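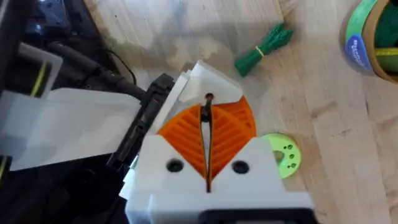 Public meeting safety checklist: ceasefire debate, Mäkelä Hall, Tullham
Walk-through done in April, afternoon before doors. Comments are by the inspecting steward.

1. Capacity
Posted limit: 327 seated. OK.
Comment: The limit includes speakers and stewards. Stop admitting at the door when the seats are full, even if people offer to stand. The last meeting on arms exports had people standing along the side wall, and that wall is part of the exit route.

2. Exits
Main doors: OK.
Rear doors to parking lot: OK after correction.
Comment: A stack of placards was leaning against the push bar. Moved to the cloakroom. Placards on sticks stay there during the meeting, whichever group brought them.
Side door: FAIL. Opens, but drags on the floor and needs a hard shove. Reported to the hall office. If it has not been fixed by 5 p.m., put a steward on it all evening.

3. Stage and speaker table
Steps: OK. Tape on the top step is new.
Handrail: OK.
Comment: Both sides asked for a clear way off the stage that does not go through the audience. Use the door at stage left. It was unlocked when I checked, and the key is with the hall office.

4. Sound and power
Plesus speakers and stands: OK.
Floor cables: FAIL, then OK. The run across the center aisle had no cover. Covered and rechecked.
Handheld microphones: 2 working.
Comment: Stewards hold the microphone for audience questions and do not hand it over. At the last event it was passed down a row and took ten minutes to get back.
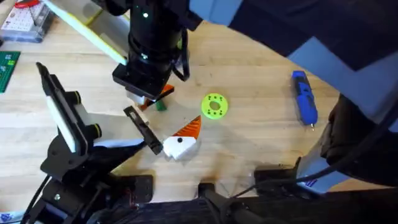

5. Outside area
Hatel Street sidewalk: OK.
Barriers: OK, but light. They mark a line and will not hold back a crowd.
Comment: Two groups have said they will protest, one against each speaker. Nearly 100 people are expected between them. Keep them on opposite sides of the entrance and leave the wheelchair ramp open. Leaflets may be handed out on the sidewalk. Do not argue with anyone over what a leaflet says.

6. Bag check
Table and lighting: OK.
Comment: Same check for everybody, press included. Flags and banners small enough to fold can go in. Glass bottles stay out.

7. First aid
Kit: PARTIAL. Burn dressings past their date, the rest fine. Replacement ordered.
Defibrillator: OK, in lobby, status light on.

8. Stewards' briefing
Not done at time of inspection. Set for 6:15 p.m. in the lobby.
Comment: Heckling is not a reason to remove a person. Threats are, and so is blocking an aisle after being asked to move. The chair decides on removals, except where someone is in danger.

Open items: side door, burn dressings, briefing.
Result: may open once item 8 is signed and the side door is either repaired or staffed.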